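Stop Putting the Price in the Back Room

July 30, 2025

Went to the open studios at Clasance again. Two floors, 39 artists, free wine in cups too small to hold. Good work, some of it great. And not one price on a wall.

I asked. You always have to ask. A young man at the desk said he could "send something over." Send what? It's a clay head the size of a grapefruit. It has a number. Somebody knows the number.

It was $500, by the way. Took me two emails and most of a week to find out. By then I'd bought boots.

I keep hearing that prices cheapen the work. That a visitor should meet the sculpture first, with nothing in the way. Fine, but the missing price is in the way too. It's the loudest thing in the room. People who have money assume they can afford it and people who don't assume they can't, and the second group walks out. I watched a couple do it in May at Fukance, in front of a small bronze they clearly loved. They whispered, looked for a label, looked at eachother, left.
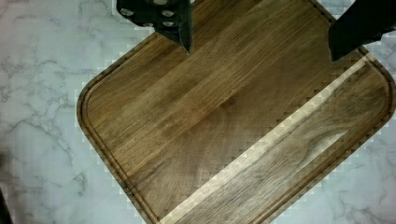

The dealers I've argued with say serious collectors don't mind asking. Sure. They've had practice. But a sculptor with a full kiln and rent due can't live on serious collectors, there aren't enough of them. She needs the dentist, the school secretary, the guy who came in because it was raining.

Clarketti gets this right. Tiny place, bad lighting, a typed card under everything. Title, material, price. I stood there last month next to a plaster torso marked $2,081 - odd number, I liked it - and a stranger and I talked for ten minutes about whether it was worth it. She thought yes. I thought the hands were lazy. We were both looking hard, harder than I look at most things in a museum.

And yes, the price changes how you look. So does the title. So does the frame, the white wall, the person in black watching you from the desk. We put up with all of those.

So print the cards. If an artist objects, let her hang one that says "not for sale" and be done with it. I'd read that too.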